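Purklow Robotics Club forum > Student projects > Two-arm tabletop challenge

Puzzle task: which arm goes first?

hurar_tragic
We have until Tuesday to agree on this, so I'm starting a thread before it becomes a shouting match in the car park again. Task is the number board. Every tile has to end up in its slot, either arm, no human fingers once the clock starts. My view is that whichever arm is nearer the piece should take it. Radical, I know.

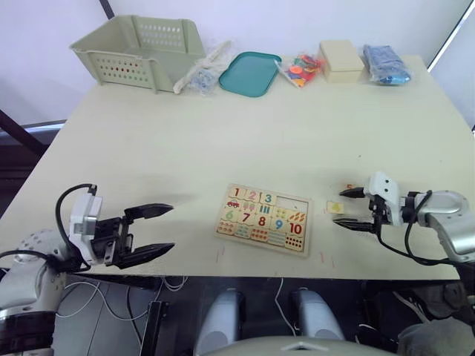

Number board mid-setup, one slot still open after the 3.

The right arm has a tile practically between its fingers and another just behind. Left arm is there for moral support.

preko13
Disagree. If the right arm does everything we've entered a one-arm robot in a two-arm challenge and paid for the privilege. Left should steady the board. Last term at Mathias we lost 200 points because the tray crept sideways every time a tile went down crooked.

hurar_tragic
You lost 200 points because your code had a variable called "thing2".

preko13
thing2 was fine. thing1 was the problem.

Meinir Lewis
Coach hat on. Has anyone reread the rules? Board position gets checked against the table markings at the end. I can see red pencil marks near the lower corners of the board, so whoever put those there, please write down what they're for. Also, steadying the board is allowed, pinning it isn't. Good luck finding the difference.

gumboot
They're mine, sorry. Board corners, give or take my drawing.

On the actual question I'm with preko, but only for the last few millimetres. Left arm hovers with its fingers open, closes in when the tile touches wood, backs off. I ran it in the simulator 3000 times and it behaved beautifully, so expect it to go straight through the wall on the day.

hurar_tragic
Fine. But if the left gripper clips the 6 on its way in I'm printing this thread and laminating it.

preko13
Laminate away. Can somebody bring the spare power board, ours has started to smell.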